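**Dotberg Bottle and Can Drive Returns This October, With a Longer Route and a New Home on Meijer Street**

DOTBERG: After a winter of phone calls, borrowed trucks and a good deal of coffee, the Dotberg Neighborhood Recycling Drive is coming back for another fall, and we could not be happier to share the news with everyone who has asked us about it at the grocery store, at church and over the back fence.

The drive will run through the whole month of October. Households anywhere in Dotberg can leave clean cans and bottles at the curb on their usual pickup morning, in any bag or box that is handy, and our crews will come by for them. For the first time the route will also take in the streets on the Binia side of the river, where about 200 families have been carrying their bags across the bridge to us (thank you, and please rest your arms this year!).

Money from the drive goes to the Wistari Reading Room, the little library on the hill that so many Dotberg children think of as a second living room. Last year's drive paid for 138 new picture books and a very welcome repair to the front steps. This year the reading room hopes to put in a proper heater before the cold weather sets in, along with some softer chairs for the grandparents who come to story hour.
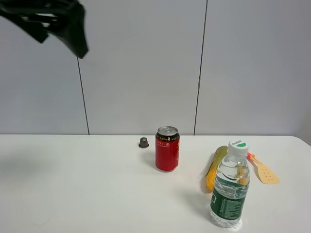
*Page last changed: June 30, 2025*

"I have lived here most of my life and I still get a lump in my throat when I see those bags lined up in the morning," said Jozef Bakker, who organizes the drive. "People rinse them, they tie them up neatly, and sometimes they leave us a note or a plate of cookies. We would love to see the Binia families do the same, though the cookies are entirely up to them."

Sorting will move out of the old bus garage and into the former Meijer Street bakery, which has better light, a loading door and a sink that works. Neighbors who would like to help sort are warmly invited to stop in on any Saturday in October, starting at 11 in the morning. Gloves and lunch are provided, and children are welcome with a grown-up.

Please rinse cans and bottles before setting them out. We can't take paint cans, light bulbs or window glass. Route maps will be at the Wistari Reading Room front desk by the end of September, and the staff there can also take down the address of anyone who needs a hand getting bags to the curb.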